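Home Bar Forum > Techniques and Measures

Topic: Jiggers, ounces and the 30 mL problem

clevovik_kid
Posted 7:42 pm

Moved into a new place in May and inherited a box of bar gear from my uncle Aarne. Among it is a double-ended jigger with no markings at all. I've been treating the big end as an ounce and a half and the small end as three quarters, because that's what the book says, and every sour I make tastes like a dare. Is it the jigger, the lemons or me?

Shabalala
Posted 7:58 pm

Could be all three. Fill the big end to the brim with water, tip it onto a kitchen scale, read the grams. Grams are millilitres, near enough for a Tuesday sort of palate. Report back.

grumpy_in_gimli
Posted 8:10 pm

Or do what bartenders did for a hundred years and taste the thing before you serve it. I own no scale and my daiquiris have never been returned.

Shabalala
Posted 8:13 pm

Who would they return them to, grumpy? You live alone with a budgie.

K. Lahtinen
Posted 8:31 pm

Kerttu here, the one who wrote the sticky on pour sizes that everyone scrolls past. The trouble with old jiggers is that they come from everywhere. An Australian one will be 30 and 15. A lot of what's sold in Canada is a U.S. ounce, so just under 30, except when the shop has bought British stock and it's 25 and 50. Then there are the ones that were stamped out as gifts and measure whatever the metal felt like that morning.
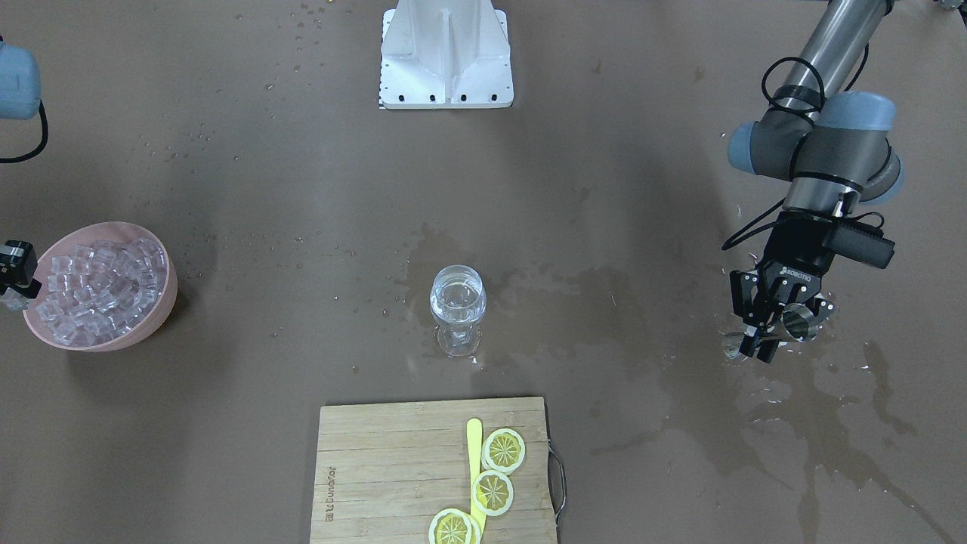 Brim or line is the other half of it, and it causes more bad drinks than the country of origin does. Some makers mean full to the very top, bulging a bit. Others mean a line scratched on the inside that you can only find with a torch. A small stainless double-ended one like that gives you nothing on the outside to go by, so you weigh both ends once, write the numbers on a bit of masking tape inside the cupboard door, and never think about it again. Mine is a Jukstead and the large end holds 32. I made slightly strong drinks for years and was considered a generous host.

clevovik_kid
Posted 9:04 pm

Okay, weighed it. Big end is 32, same as Kerttu's. Small end is harder to read because I spilled half of it, but it's nowhere near three quarters of an ounce. So I've been shorting the spirit by a third of what the book wants, then guessing at the lemon on top of that. I feel I owe some people an apology.

grumpy_in_gimli
Posted 9:09 pm

So you made weak drinks. Tasting would have told you that for free.

clevovik_kid
Posted 9:11 pm

Tasting told me they were bad. It was vague on the details.

Faterach
Posted 9:26 pm

I'm going to disagree with the lot of you. Ratios matter, volumes don't. If you use the same end of the same jigger for everything, two of spirit, one of lemon, one of syrup, it comes out balanced whether the cup holds 30 or 70. You'll just need a bigger glass and a later start the next day.

K. Lahtinen
Posted 9:40 pm

True until somebody calls for a quarter ounce of maraschino. Then you're eyeballing a puddle in the bottom of a cone, and a cone is the worst shape there is for that. Halfway up the side is nowhere near half the volume. I've had this argument with Faterach before, see thread 3642, bring a sandwich.

Faterach
Posted 9:44 pm

I stand by everything in thread 3642 except the bit about the egg whites.

Shabalala
Posted 9:52 pm

Teaspoon is 5 mL. A quarter ounce is a teaspoon and a half. You've all got one in the drawer. Goodnight.

grumpy_in_gimli
Posted 9:55 pm

My teaspoons came from a curling club and they're all different sizes.

clevovik_kid
Posted 10:17 pm

Made one with the corrected pour and it's a perfectly decent whisky sour. Rang Aarne to tell him. He says he only ever used the jigger for boiled eggs. What's the going opinion on bottled lemon juice, or should I start a new topic for that?

K. Lahtinen
Posted 10:19 pm

New topic, please. And put a warning in the title.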